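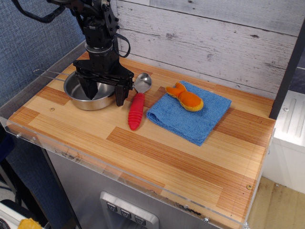 **How does a co-production split credit and territory when one partner puts up cash and the other puts up post work?**

It depends on whether the post work is booked as equity or as a deferred fee. Equity earns a share of the backend and usually a producer credit. A deferral gets paid out of receipts at a fixed spot in the waterfall and earns neither unless the contract says so.

---

**jyan_post** wrote:

Background for the above, as people asked in the other thread. Feature, low budget, two companies. Trindska is financing. Cesinell does picture finishing and the sound mix in kind. The draft deal memo calls the in-kind work a "contribution" and never defines it. I'm line producing and have to turn the memo into a long form by the end of January.

Territories are drafted as Trindska taking everything outside Romania and Moldova, Cesinell keeping those two.

Jinlong Yan

---

**fuseini_a** wrote:

Define the contribution first. Everything else hangs on it. You need:

- the rate card used to value the work
- whether the value is at card or at cost
- who signs off on delivery, and against what spec
- what happens to the equity if the work is late or rejected

If they value at card they are getting credit for margin they never spent. On the last one I closed we settled on card less a discount and capped the total. Overages were for the post house's account.

---

**vchiriac** wrote:

> If they value at card they are getting credit for margin they never spent.

I disagree with this as a general rule. A mix stage booked for three weeks is three weeks it can't sell to someone else. Cost understates that. The cash investor also expects a return on top of principal, so I don't see why the facility should go in bare.

I do agree on the cap.

---

**fuseini_a** wrote:

Lost bookings only count if there were bookings to lose. In a slow month the stage sits dark. The cash investor's premium is a separate line and compensates for risk taken before photography. Post comes in after picture lock, when the completion risk is mostly gone. Those are different positions and the paper should show it.

---

**vchiriac** wrote:

The commitment is made at signing even if the work comes later. If the film collapses in the shoot, Cesinell has held the dates. But fine, then vest it: part on signing, the rest on accepted delivery. That deals with both arguments.

---

**zdu** wrote:

Coming at this from sales. The territory split worries me more than the valuation.

1. Carving out two countries is okay for theatrical and broadcast. It gets messy for streaming. A buyer taking the region will want both countries in, and you'll be asking Cesinell for a release while the offer is on a clock.
2. Write the buyback now. Either a fixed price or an allocation percentage that applies if a multi-territory offer includes the reserved countries.
3. Add holdbacks in both directions. An early free-TV run in a reserved territory can hurt a neighboring sale.

We had Turkine's catalog for a while and there were nine titles in it with reserved countries and no buyback clause. Each one needed a separate negotiation. Two never sold as part of a package.

---

**jyan_post** wrote:

Thanks. The buyback isn't in the draft at all. Would you tie the allocation to the offer or to a schedule attached to the contract?

---

**zdu** wrote:

Schedule. Buyers often don't break out an offer by country, and when they do it tends to be whatever numbers the seller suggested. Agree on the percentages up front and attach them as an exhibit.

---

**jdai_legal** wrote:

A few drafting points. Not advice on your deal - I haven't seen the memo.

Copyright ownership and revenue share are separate clauses. People assume the ownership percentage drives the backend. It doesn't have to, and in an in-kind deal it's often cleaner if it doesn't.

If you're going for official co-production status under a treaty, check the minimum contribution and how in-kind work is counted before you agree on any discount to card. A discount can drop the minority partner below the threshold. I have seen the commercial terms reopened for exactly this.

Credits: specify the card, order and size, and say whether paid ads are covered. "Customary credit" will get you a dispute.

---

**fuseini_a** wrote:

Good point on the threshold. I'd withdraw the flat discount if this is a treaty film. Keep the cap.

---

**jyan_post** wrote:

It may be. Han, our co-pro consultant, is checking eligibility and I'll hold the valuation clause until that's back. Going in with vesting on two dates, an allocation schedule for the reserved countries and holdbacks both ways. Will post the clause wording once both sides have cleared it.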